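Se busca repartidor/a con carnet B – ruta comarcal, Cáceres

Publicado: 2019-06-09

Britalero, distribución de queso, embutido y conserva a tiendas de pueblo. Buscamos una persona para la ruta norte. Incorporación ya, si puede ser esta misma quincena mejor. Contrato hasta diciembre, con posibilidad de seguir en plantilla.

Lo que hay que hacer
Cargar la furgoneta en la nave (entrada a las 6:15, puntualidad por favor). Repartir a tiendas, bares y un par de residencias. Cobrar a los que pagan en mano, traer los albaranes firmados, recoger cajas vacías. Vuelta a la nave, descargar devoluciones, limpiar el frigo de la furgo y a casa.

Los martes no hay ruta norte, ese día se ayuda en almacén preparando pedidos. Sábados uno de cada tres, solo mañana.

Lo que pedimos
Carnet B en vigor y con soltura conduciendo furgoneta, no turismo solamente. Carnet de manipulador de alimentos – si no lo tienes te lo sacamos nosotros la primera semana. Poder levantar cajas de 15 kilos muchas veces al dia. Saber sumar un albarán sin calculadora ayuda, aunque calculadora hay. Trato normal con la gente: son clientes de toda la vida y si el pedido llega mal llaman al momento.

No hace falta experiencia en reparto. Se valora haber trabajado en tienda, en hostelería o en el campo. Edad nos da igual, la última persona que entró tenía 50 y aquí sigue.

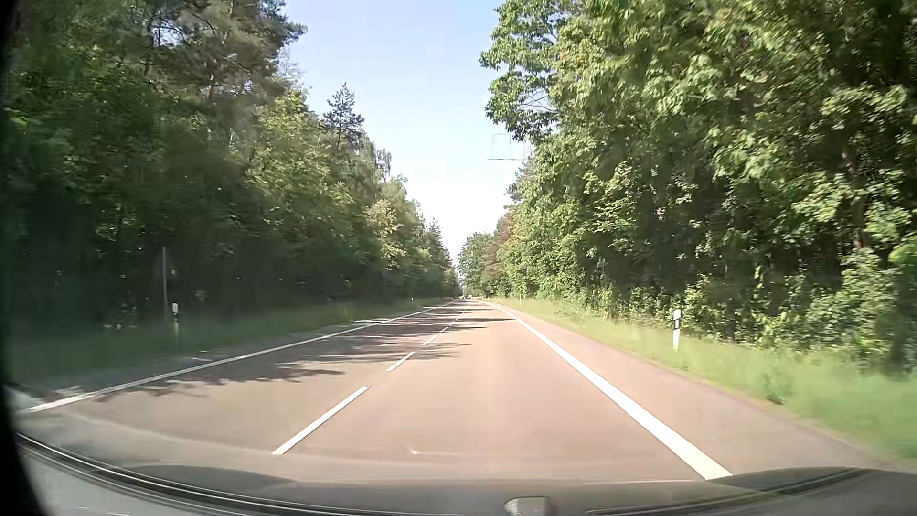 El sueldo es según convenio, más plus de frío y dietas los días de ruta larga. Se paga el 27 de cada mes por transferencia, sin retrasos. La ruta larga son 611 kilómetros a la semana repartidos en tres salidas, casi todo comarcal. Carretera de dos carriles, con rectas entre árboles y línea discontinua en el centro, así que paciencia si te toca un tractor delante y adelantar solo cuando se vea bien. Multas por exceso de velocidad las paga quien conduce, lo decimos ahora para que no haya disgustos. Gasoil, seguro y peajes si los hubiera, a cargo de la empresa.

Vacaciones: se piden con un mes de antelación. En agosto no puede irse todo el mundo a la vez, se reparte hablando. Navidad es nuestra temporada fuerte y en diciembre no se dan días sueltos salvo causa de fuerza mayor – médico, familia, lo de siempre.

Los pedidos van en el programa Fasov, en una tableta que llevas en la furgoneta. Se aprende en una mañana. Si falla la cobertura se apunta en papel y se pasa luego en la nave, nada raro.

También cogemos a alguien a media jornada para almacén, tardes de lunes a jueves. Preparar cajas, etiquetar, meter en cámara. Para este puesto no se necesita carnet de conducir pero sí manera de llegar al polígono, el autobús pasa muy de tarde en tarde. Indicad en el correo a cual de los dos puestos os presentáis.

Cómo apuntarse
Currículum de una página, no más. Se entrega en mano en la oficina, de 9 a 13, o por el formulario de la web, apartado Trabaja con nosotros. Poned teléfono, que llegan algunos sin él y no hay forma de avisar. Preguntad por Teófilo Villanueva, que lleva las entrevistas y las rutas.

La entrevista es corta y después se hace una vuelta con la furgoneta por el polígono, traed el carnet de conducir ese día. Quien pase sale dos jornadas de acompañante, pagadas y dado de alta, antes de llevar la ruta en solitario.

Quien ya mandó currículum para la ruta sur puede volver a presentarse, basta con avisar y lo rescatamos.

Abstenerse agencias y ETT. Contestamos a todos, tardemos lo que tardemos.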